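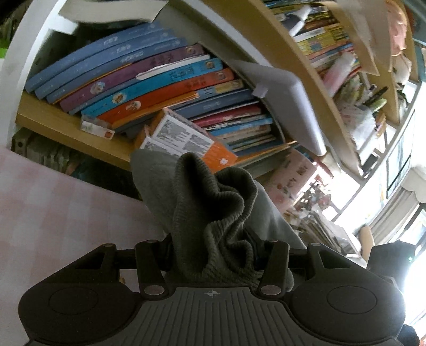 Figure 4. View from the wrist camera of the hand-held gripper with a knit garment pinched between the two arms. The ribbed section is gathered into folds just over the central plate.

5.2 Slip and false grasp reports

The most common fault in the Sidlow trials was a grasp that the system reported as closed and stable when the cloth was in fact working loose. We call this a false hold. It came up first in the December sessions and was put down to worn pads, but it carried on after the pads had been replaced.

The policy was trained on demonstrations recorded in ordinary rooms with the hand-held tool, and then run on the Sokol arm fitted with the same finger geometry. Of 600 runs with garments, 50 ended in a false hold. Thick knits made up most of these. Shirts and tea towels were rarely affected.

Figure 4 shows the kind of view the hold check has to work from. The check looks at the strip of image between the arms and asks whether cloth is present and whether the arms have stopped closing. With a bulky knit both answers can be yes while only a shallow fold is held. The cloth bulges above the plate and hides the part of the grip that matters. A wide lens also brings in a good deal of the room – in this case a full bookshelf and a bright window – and strong daylight on one side lowers the contrast in the strip. We tested the effect of light separately (Section 5.4) and found it made the fault more frequent, although it was not needed to produce it.

A false hold is mostly a nuisance, but it led to one event that we treat as a safety matter. During a folding run at Flidmont a jumper slipped from one side of the grip, the arm went on with its lift at full speed, and the loose sleeve caught on the guard rail. The arm pulled against it until the force limit tripped. There was no injury. The log showed a valid hold for the whole of the lift.

Two changes were made to the Rekutero controller afterwards. The first adds a short test lift, with a pause of 500 ms, before any larger movement is allowed. The second compares finger opening before and after the test lift and stops the arm if it has narrowed. Neither change detects a slow slip that begins later in the movement, and 4 false holds of this type were still recorded in the repeat trials.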